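Plerell opens Gudeta, a kitchen tabletop project where people teach a robot arm by hand

Jikham workshop begins gathering demonstrations this April; first set to be shared with partner labs

JIKHAM - Plerell has started work on Gudeta, a collection of hand-guided kitchen tasks meant to help a robot arm learn everyday handling. The project runs out of the company's Jikham workshop and is led by Wellington Peixoto, with Sirkka Aaltonen in charge of the recording sessions.

The idea is simple enough to explain over lunch. A person steers the arm through a short task, such as picking something up and setting it down somewhere else, and the system stores the camera views along with every movement of the joints. Each recording is called an episode. With enough episodes of enough variety, a learning program called Kernus can begin to work out what a good attempt looks like and try it alone.

Gudeta has 410 episodes so far, and the team plans to reach 700 before the first training run.

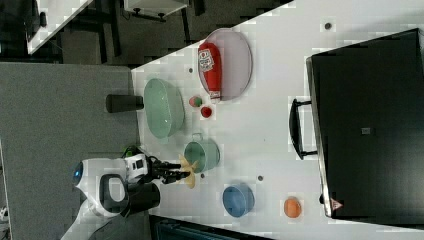

Why use people to steer the arm when the movements could be programmed?

A programmed movement works well when every object is exactly where the program expects it. Kitchens are rarely that tidy. A person adjusts on the fly, slows down near a rim and tries a second grip when the first one is poor, and those small corrections are what Kernus needs to learn from.

"I've been in automation a long time and I still get a kick out of watching a new operator settle in," said Peixoto. "The first few episodes are jerky, then suddenly they're reaching for things as if the arm were their own. We keep the jerky ones too, as long as the task gets done. They're good data!"

Sessions are kept short. An operator records for 22 minutes and then hands over to someone else, and Aaltonen's team reviews the episodes the same afternoon. Each one gets a plain sentence saying what the operator was asked to do, written the way a person would say it in a kitchen. 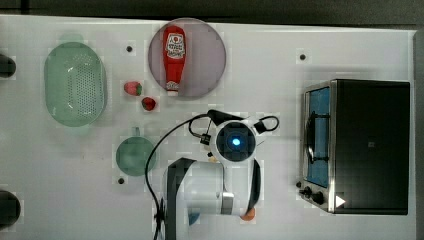

What goes on the table

The objects are ordinary kitchen and play-kitchen things, chosen for the different problems they give a gripper. A ketchup bottle lying on a plate asks for a different approach than a strawberry on bare tabletop, and a colander with a wide rim takes up room the arm has to steer past. Between blocks of episodes the layout is changed by hand, sometimes by a lot and sometimes by the width of a thumb.

Aaltonen keeps a running list of tasks that operators found harder than expected. Lifting by a short handle is on it, and so is setting a round object down so that it stays put. Those tasks get extra episodes.

"My favorite requests come from the operators themselves," said Aaltonen. "Someone will say, can we do that one again but from the other side - and of course we can, that's the whole point of being here."

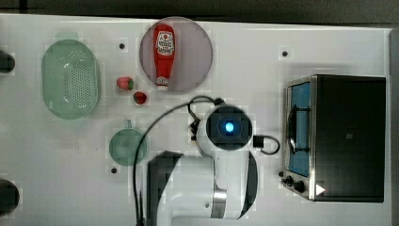 Two views of every task

Gudeta stores an overhead view and a close view from the wrist for every episode. The two are matched in time, and an episode is set aside if either view drops out partway through. Plerell tried a version with the overhead view alone last year and found that Kernus could get the arm to the right neighborhood but struggled with the last inch or so.

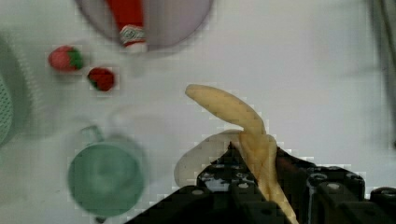 Kernus leans heavily on the close view once the gripper has hold of something, and Peixoto's group has been pleased with how much it can pick up from there. With a banana held upright in the jaws, the wrist view still takes in the strawberries farther along the table, so the program gets a look at the grip and at part of the layout in the same moment. The team is now testing how small that view can be made before training suffers.

The first release will include some 300 reviewed episodes with their task sentences, and will go to partner labs that have signed up with Plerell. Labs that would like to suggest tasks for the next block can write to the Gudeta team at the Jikham workshop. Visitors are welcome on Thursday afternoons and may try steering the arm.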